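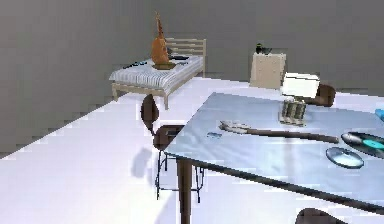
By Lise Fehr
November 16, 2025

I walked into the robotics club expecting noise. You know, motors, wheels, somebody yelling about a battery. What I got was a dozen or so teenagers staring very hard at a bedroom with a dining table in it, and the bedroom only exists on a computer!

The club is called Mustard (after the paint on their old meeting room door, I'm told, although I heard a second story about a hot dog) and this fall they've entered the Sostura Challenge, a student contest that runs entirely in simulation. Each team gets a set of virtual rooms and a virtual robot, and they have to write the code that lets the robot find things, pick them up and put them where they belong. There are 32 teams signed up this season. Mustard is one of the smaller ones, and as far as anyone there knows, it's the only one that meets above a bike shop.

I'll admit I had to ask why they wouldn't just build a real robot. Tahmineh Alipour, who coaches the team, has clearly been asked this before.

"A real arm that could do this would eat our budget for years," she told me. "And then we'd have one arm and 12 kids waiting for a turn. With the simulator, everybody can break something on the same afternoon."

The budget, for the record, is $3,500, and most of it went to two computers that can handle the graphics. A local company called Marchand chipped in part of that, and the rest came from a pancake breakfast in March that I'm sorry I missed.

So, the room. The students call it the bed-and-table room, and it's the one they've spent most of their time on lately. It looks like somebody moved into a studio apartment and gave up unpacking. There's a record lying on the glass table along with a spatula, a glass jar and a round clear lid, and a pointy orange thing is standing right on the bed. I asked what the orange thing was and got three answers at once. One was "vase," one was "statue," and the last was "our enemy."

That last one comes from a girl in tenth grade who has been working on how the robot decides where to grab. She explained it to me with a water bottle and a lot of patience. A shape that's narrow on top and wide on the bottom gives you choices, and the code has to choose. Grab it high and it might tip. Grab it low and the fingers might bump whatever it's standing on. She'd written a little scoring system to rank the options, and she was pretty proud of it until a teammate found out it was ranking them backward. (They're still friends. I checked.)

The glass table gets a lot of complaints too. The team's software tries to work out where surfaces are from what the simulated cameras send back, and the students say see-through and shiny things confuse it. A clear lid on a glass tabletop is about as mean as you can get. One of the boys has been sorting his test runs into folders named "fine," "weird" and "lid."

Then there's the matter of what the robot's cameras give you when things get close up. I sort of assumed every view would be like a nice picture of the room. Nope! During a run you can end up with nothing but big gray shapes, and the students have to look at that and figure out what they're dealing with. They pulled one up on the big monitor and argued over it for a good while, pointing at the dark stripe down the middle and the thin light line on the right side. I had no idea what I was looking at, and I felt better when a couple of them said they weren't sure either. 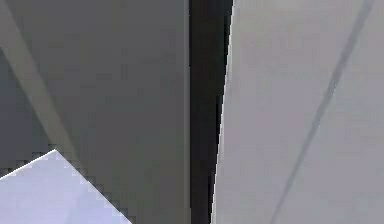 A close-up view from the bed-and-table room, one of the simulated rooms Mustard is working with. Courtesy of the team

Tahmineh likes those moments, even if the kids groan. She has them write down what they think they see before they're allowed to look at the log, and then they compare. "They want to go straight to the numbers," she said. "I want them to have a guess first - even a bad one."

The rules give each team 60 minutes of simulator time per official round, and the rooms get shuffled a bit between rounds, so you can't just memorize where the spatula is. That seemed unfair to me. The students thought it was the best part, and one of them gave me a fairly long speech on the subject that I couldn't write down fast enough.

What I liked most was watching how they split up the work. There's a group on grasping, a group on moving around the furniture (the chairs are a sore subject), and a pair who do nothing but read error messages and keep a shared notebook going. The notebook is great. It has real technical notes in it, and also a running vote on what to name the robot. When I left, "Gary" was ahead of "Spoon."

Their written report is due before the next official round, and they were still arguing over who had to do the diagrams. I stayed longer than I meant to. I even got to try driving the arm myself with a game controller, and I went for the jar. Let's just say the orange thing has nothing to fear from me - I never got near the table.

Mustard meets after school upstairs from Skurico Cycles, and new members can join at any point in the season. You don't need to know how to code. You do need to bring your own snacks, and Tahmineh asked me to mention that the stairs are steep and the door sticks, so push hard.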